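In Defense of the Crowded Table

My brother-in-law has a rule about tables. At the end of the day a table should be bare, he says, the way a kitchen counter in a rental is bare, and he'll put his arm out and sweep your mail into a drawer to prove it. I love him. I also think he's wrong, and I've been meaning to say so at length, so get comfortable.

I work at a big gray table with bookshelves going up the walls behind it (I counted the books once for the insurance, gave up at 200). And stuff lives on it. Books in a pile at one end, cartons, white boxes stacked up on the other side, a striped mug, a wooden artist's mannequin with one arm flung up in the air and a hand on its hip like it's about to start a musical. I call him Durer. I can't draw at all! He came from a shop in Onov that was closing down, and I paid too much for him, and I have never regretted it.
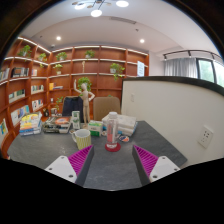

Peter Štefanec wrote to me after I grumbled about all this in August, and he said a crowded table is just a list of decisions you keep putting off, and that he got more done the week he cleared his than in the whole summer before it.

Okay, Peter, fair. Some of it is exactly that. There was a bill from Kolář that sat under a magazine for so long they sent a second one, and a third. But a pile you put off and a pile you live with are different animals, and I think people who clear their tables for a hobby lump the two together. The bill should have gone. Durer stays. The books stay too, because I pick one up when I'm stuck, read six pages of something that has nothing to do with my work, and come back in a better mood.

I did try it the other way, by the way. I bought the Cirkton desk organizer, the one with all the little compartments, and for a month everything had a slot. It was lovely to look at and I couldn't find a thing. I'd be opening lids at eleven at night looking for a stamp – a stamp! – when in the old days I'd have just known it was by the mug.

What I will give the bare-table people is drinks. A drink needs its own spot, always the same one, and it needs a coaster. I use a round one, and whatever I'm drinking goes there and nowhere else.

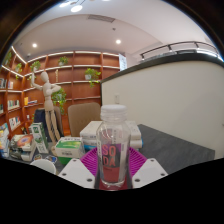
I got strict about that after I tipped a full glass of juice over a library book and had to buy the library a new one. So that's my one rule, and it takes up a few inches. Everything past the coaster can wander. I do a clear-out when I can't open a magazine flat anymore, it takes me about 60 minutes with the radio on, and then within days the cartons and the paperbacks have crept back to where they were. My brother-in-law is coming to stay next month, and I've already told him the drawers are full.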